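Lab notebook, phone triage bench
Thursday, April
Entry by V. Kuster. Present: Alois Frei until lunch, Catalina Leiva by phone.

Work item: second pass over the handset backups from the assembly's inquiry office. The first pass used the old indicator list. Alois Lehner sent the merged list last night, so everything gets run again from the stored images. No device is to be powered on for this pass.

Setup
Workstation B, network cable out. Fosix build unchanged from the first pass. Trundadeck for timeline output. Indicator list after merge and removal of duplicates: 229 entries, mostly domains, the remainder process names and a few file paths. Lehner's note says the file paths are low confidence and should not be reported without a second artifact next to them. Agreed.

Checked the hash of every image against the intake sheet before starting. All match except one, where the sheet had two characters swapped. Frei compared it with Ingeborg Hämmerli's original intake email, and the email agrees with the image. Sheet corrected in pen and initialed by both of us. The wrong value is still readable under the line, leave it that way.

Run 1
13 backups loaded, started 8:40. Fosix stopped on the fourth with a parse error in the message database. Same file went through cleanly on the first pass. The difference is the new option for attachment previews, which I had left on. Turned it off and restarted from the beginning so that all the results come from one configuration. Log of the failed run kept in the folder under "aborted", do not use the partial output.

Run 2
Completed without errors. Raw hits: 10. Breakdown by type, before any review:
Domain hits in browser history: six
Domain hits in message links: two
Process name hits: two
File path hits: none

Four of the browser hits are one domain on one phone, reloads within the same minute. It belongs to a link shortener that was used by the Briritz operators for a while and by plenty of ordinary newsletters before and after. Lehner had it on the list with a date window. Trundadeck ignores the window when the list is imported as plain text. I should have caught that at import. Re-imported as structured records and the four drop out, along with one of the message links. The other browser hits stay in for review.

The process name hits are more awkward. Both are on the same backup, in the data usage table, with a small upload count and no parent application. The name is close to a legitimate system process, one letter different. Frei thinks it may be a vendor build quirk, he saw something similar on an Ortner managed phone last year. Ortner supplies the management profile on these phones too. Need a clean phone with the same profile and the same system version for comparison. Asked Leiva whether the inquiry office can lend one. She will ask their IT people and call back.
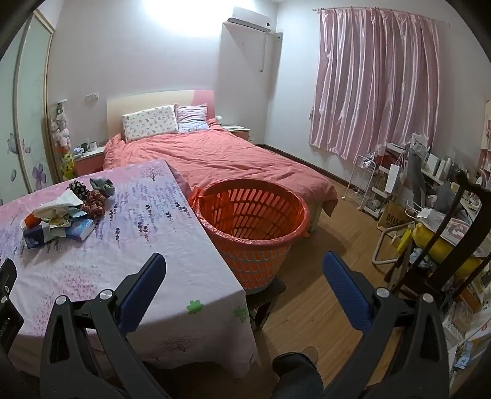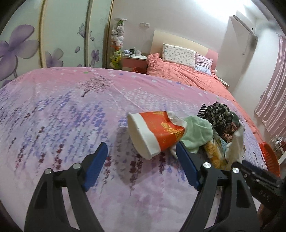
Does a backup with no indicator hits mean the phone was never infected?

A clean result only shows that nothing on the current list was found in the data the backup contains. Backups leave out most system logs, some implants remove their traces, and records get overwritten with use. The report should say "no indicators found" and give the list version and the backup date.

I put that wording at the top of the report template after Leiva read me a draft press line on the phone that had "cleared" in it. She will change it. The members on the inquiry want something they can quote at the hearing, understood, but the word can't come from us.

Manual review, afternoon
Went through the surviving message link first. Received as a text, sender shown as a short alphanumeric name, body refers to a parcel fee. Domain was on the list before the merge, so the first pass should have reported it. It did: the hit is in the old output, marked as reviewed, with no reviewer initials. No notes either. Frei does not recall it and it is not my handwriting on the printout. Put it back to open.

No matching visit in the browser history for that phone within the day. History retention on the device was set short, so this does not settle much. The data usage table has nothing new after the message time.

Timeline export for the process hits: set a row limit of 400 and it cut off before the period of interest. Raised the limit, exported again, named the file with suffix b. The first entry for the odd process follows the profile installation closely. That fits Frei's explanation and would also fit other things. No conclusion until there is a comparison phone.

Status
Message link: open, needs second reviewer.
Process name hits: open, waiting for comparison device.
Remaining browser hits: both are on the same domain, looked up from the owner's work account the day after the first news reports. Owner told Hämmerli at intake that he had searched the domains himself. Marked explained, to be initialed by Frei.

To do
Tell Lehner about the date window problem, he may have other labs importing as text.
Initials column in the review sheet to be made mandatory.
Retest the attachment preview crash on a dummy backup, then send to the Fosix maintainers. No inquiry data in the bug report.
Images back in the safe 17:20, key to Hämmerli.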